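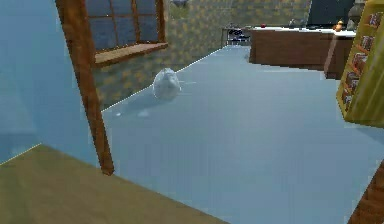 Prerkstead, March

To: Nhi Trương, Economou Fund
From: Fergal Dolan, Plellby Street Housing History Project
Re: Second progress report

This report covers the work done since the first payment came through. The short version is that the archive side is ahead of plan, the interviews are a little behind, and the spending is where we said it would be, apart from one item explained further down.

**Archive work**

The town's rent books for the Plellby estate run from 1945 to 2000, with a gap in the early seventies. We had expected to find them in the county store. Most were in the old rates office, boxed by street, and in better condition than the index suggested. All the books for Plellby Street and the two lanes behind it have been read and typed up. The handwriting in the early ones is slow going, and two clerks used their own abbreviations for repairs, so we made a key as we went. It will be part of the final deposit.

The repair entries are proving more useful than the rents. They show when coal ranges were taken out, when bathrooms went in, and which houses were papered or painted between tenants. Windows come up constantly. Wooden frames on the north side were patched again and again before the town agreed to replace them, and several tenants wrote in more than once about rotten sills. We have copied those letters in full.

The gap in the seventies is still a gap. A former rates clerk thinks the books were lent to the Konurska company when it surveyed the estate for new heating. We have written to the firm that took over its records and had an acknowledgment but no answer yet.

**Interviews**

We have recorded 51 people against a target of 60 for this stage. The shortfall is mostly among tenants who moved away before the houses were sold. Letters to last known addresses brought in very few replies. A notice in the parish newsletter did better, and two people who answered it have put us in touch with former neighbors.

Recordings run longer than we allowed for. We planned on forty minutes and most people want an hour and a half, which is good for the project but hard on transcription. Transcripts are now 6 weeks behind the recordings. I don't want to cut the interviews short, so from next month we will send the longer ones out to a typist and keep the shorter ones in house.

The subjects people return to are heating, damp, and who got which house and why. The last of these needs care. Several speakers named former council staff, and we are holding those passages back until we have taken advice on what can be made public.

**Spending**

Travel is under budget. Equipment is on budget. Transcription will go over — the typist costs more than the line allows. I would like to move the unspent travel money across to cover it. No extra funds are needed. Please let me know if that requires a form or if a note on file is enough.

**Next period**

- Finish the remaining interviews, starting with former tenants outside the county
- Clear the transcript backlog
- Follow up on the missing rent books
- Draft the street-by-street guide and send you the first two chapters

The guide was promised for the end of the grant and I still expect to meet that date. If the Konurska papers do turn up, the heating chapter will need to be redone, and I would sooner tell you that now than later.

Fergal Dolan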